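An afternoon at the Vurnow open day

Posted in January, filed under Things I Was Talked Into

My brother-in-law had a spare ticket to the open day at Vurnow and I had nothing better to do, which is how most of my education has happened. Vurnow is the company that took over the old Idwood furniture showroom out past the rail yard. They write software for robot arms. I write up what I see and try not to get carried away, and I came home less carried away than I think they were hoping for.

First impressions: good parking, weak coffee, a lot of lanyards. The ticket said 2 pm and we were let in at 2:40. There were 155 of us signed in by then, going by the number on my badge, and all of us wanted to stand at the front. The talk was given by Rok Kolev, who runs what they call the kitchen program. He's a likeable speaker and he didn't dodge questions, although he did answer a few that were easier than the ones people had asked.

The pitch goes like this. Teaching an arm to tidy a kitchen takes a huge number of tries, real kitchens are slow and things break, so you do most of the tries in simulation and move over to the real machine later. Fine. I follow that. Their simulator is named Malluseck and the set of tasks they run in it is Hjaltested, and if you can keep those two straight after one hearing you did better than I did.

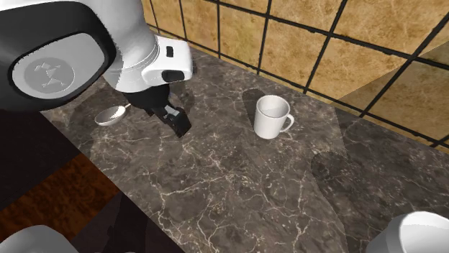 My trouble with simulated kitchens is that they are so well behaved. I have never in my adult life had a stretch of counter with that little on it. You get a plain white mug standing by itself near the wall, a spoon under the arm, and a nice expanse of veined stone between them with the gripper hanging over it, holding nothing. Where's the mail? Where's the bread bag, the sticky ring, the phone charger? I asked Kolev this, more politely, and he said clutter gets added in later stages. He had a slide for it. The slide had a bar chart on it and no clutter.

I'll give them the shadows. Somebody put real effort into the shadows, and Kolev explained that changing the light from one run to the next helps the software cope with a room it hasn't met before. That was the most convincing ten minutes of the afternoon. I'd have liked more of that and less of the word "seamless," which got a workout.

Then came the numbers. Hjaltested has 506 tasks in it. They reported results on 238. I put my hand up and asked about the rest, and was told those were "in progress," a phrase I have also used, mostly with my landlord. Maybe they really are in progress. I would have felt better if the slide had said so before I asked.

After the break we were taken through to the back to see a physical arm go at it. The job was to pick up a cup and set it down on a mat. It did that, slowly, and people clapped. They ran it 16 times while we were there and it missed three. One miss was close. The other two were a cup on its side and a young engineer walking over to stand it up again without looking at us. I felt for her. Still, a cup that only has to be set upright by a person now and then is a cup I could have moved myself.

I don't think anyone at Vurnow is pulling a fast one. They seem like decent people doing tedious work, and I'd go back in a year to see if the 238 has gone up. But my brother-in-law asked on the drive home if I'd want one in the house, and I said I'd want to see it deal with my sink first – the real one, after chili.

He kept the lanyard. Mine's in the recycling.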